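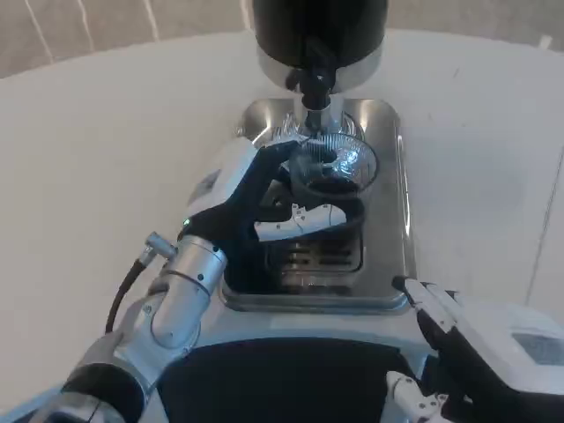

What I want from a robot demonstration

Opinion

A coffee made by two metal arms is a fair thing to put on at an open day. I wish the people who put it on would talk more about the parts that are hard.

January 18, 2020
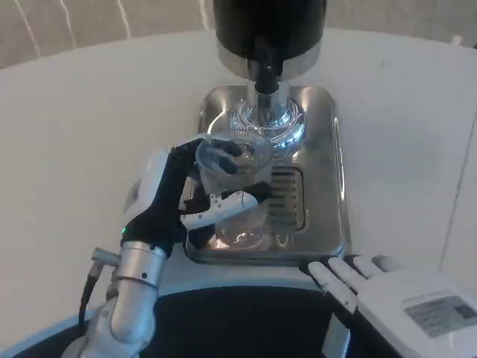
Soledad Brannigan

I drove to Drerkbridge for the open day at Irnari because my brother-in-law had a spare ticket and I had the afternoon free. I spent 13 years managing kitchens, first in a school and then in a hospital, and I have opinions about coffee machines. I have fewer about robots, but I came home with some.

Irnari has the ground floor of a former carpet showroom. They had set up 3 stations, and the one everybody walked to first was the coffee. The robot stood at a white table with the machine right in front of it. It has two arms and two hands with proper fingers, and its job was to hold a cup under the spout while the coffee came out.

If you have ever trained a new person on a counter, you know that holding a cup is a real task. You have to get it under the spout and keep it level. You have to grip it hard enough that it stays put, and with a thin cup you can't grip it much harder than that. People learn this in one morning and then forget they ever learned it. I watched the fingers close on the cup and I thought it was good work. I still think so.

My complaint is about the talk that went with it. The presenter told us that this was "the barista of tomorrow," and that cafes would be asking for it before long. He said nothing about the grip. He said nothing about how the robot knows where the rim is, or what it does if someone moves the cup a little to one side. A man near me asked how many cups it had dropped that week. He got a laugh and no answer.

I would have liked the answer. In a kitchen you judge a piece of equipment by how it fails. Our old dishwasher at the hospital was slow and loud, but when it stopped it stopped in a safe way and told you which door was open. The newer one was faster and we all hated it. When a company shows me a machine doing a thing well, I learn that it can be done. I learn nothing about whether I would want to share a counter with it at six in the morning with a line out the door.

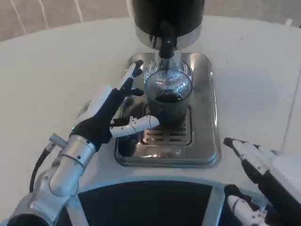
There is also the question of what the second arm is for. At the coffee station one hand did the holding and the other mostly stayed out of it. I don't count that against the robot. A person would do the same, and would use the free hand to reach for the next cup or wipe the tray. That is the part I would pay for. A simple bracket can hold a cup, and it costs very little. A second hand that notices the tray needs wiping would be worth a lot to anyone who runs a cafe, and I'd sooner hear that it can't be done yet than hear about tomorrow.

To be fair to Irnari, the engineers were better than the show. I found one of them, a young woman eating a sandwich behind the Hudec stand (Hudec sells them their test tables, as far as I could gather), and she talked to me for 26 minutes. I know because I was watching the clock on my parking. She told me that clear cups are harder for the cameras than solid ones, and that shiny metal makes it worse. She told me which fingers gave them trouble. She was not embarrassed by any of it, and nothing she said made me think less of the robot. I thought more of it.

That talk should have been on the stage. The room was full of adults. Plenty of them had jobs that involve picking things up and putting them down, and they would have followed every word.
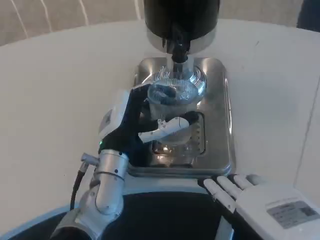 The left hand steadies a clear cup under the spout at Irnari's coffee station.

I have heard the argument that an open day is for selling and the details can wait. My old employer in Cletedlow bought 2 combination ovens on the strength of a sales day, and we found out about the door seals in August, with a full house. The details had waited for us. If the salesman had told us, we would probably have bought the ovens anyway and ordered spare seals.

So my request to Irnari is a small one. Run the coffee station again next year. Put the engineer next to it with a microphone. Let people shift the cup and see what happens, and if it goes on the floor, write the number up on a board by the door. I will buy my own ticket.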